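Kestier Desk Controller: Set-up Guide
Section 4: First power-on and height memory

Before you start
Read section 3 first if the legs arent bolted yet. Allow 40 minutes. Morning is best, phone support closes at 4.

1. Clear the top. Cups, lamps, monitors, all of it.
2. Check both leg cables are pushed fully home. Click = good. No click, try again.
3. Handle any bare electronic part by its edges. No fingers on the pins.

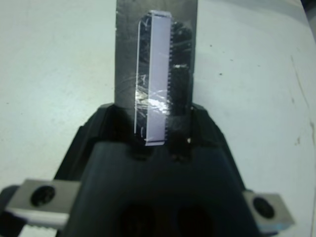 Light-faced part on a dark strip, teeth or pins along one side.

4. Plug the power brick into the wall. Not a power strip.
5. Hold DOWN until the display shows 900. Let go. Hold again for 9 seconds. Desk dips, then stops. Thats the reset done.

CAUTION: Keep knees and chair arms out from under during reset. Anti-pinch is off untill it finishes.

6. Raise to your standing height. Press M, then 1. Repeat for sitting, M then 2.
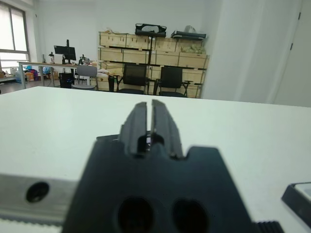

Hanane Gaber: Mine kept forgetting position 2 after every unplug. Turned out I was pressing M twice. Once only, wait for the beep, then the number. Maybe put that in the step?

Note: Added, thanks. One press of M, wait for beep, then number.

7. Lock the keypad. Hold M until the display shows a dash. Same again to unlock.
8. Run full up, full down, one time, nothing on top. Listen for grinding. Any grinding, stop and unplug, go to section 6.

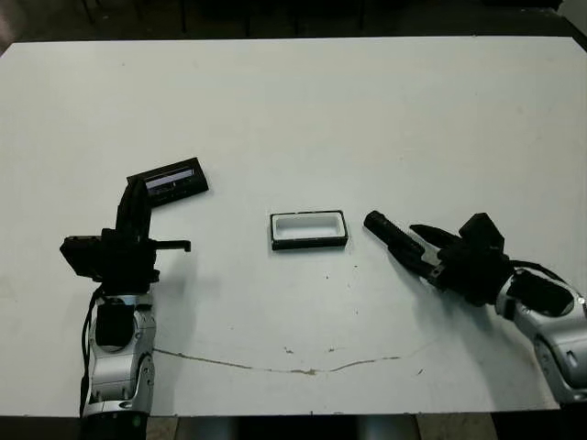

9. Put your things back, heaviest near the legs. Check cable slack at full height before you walk away.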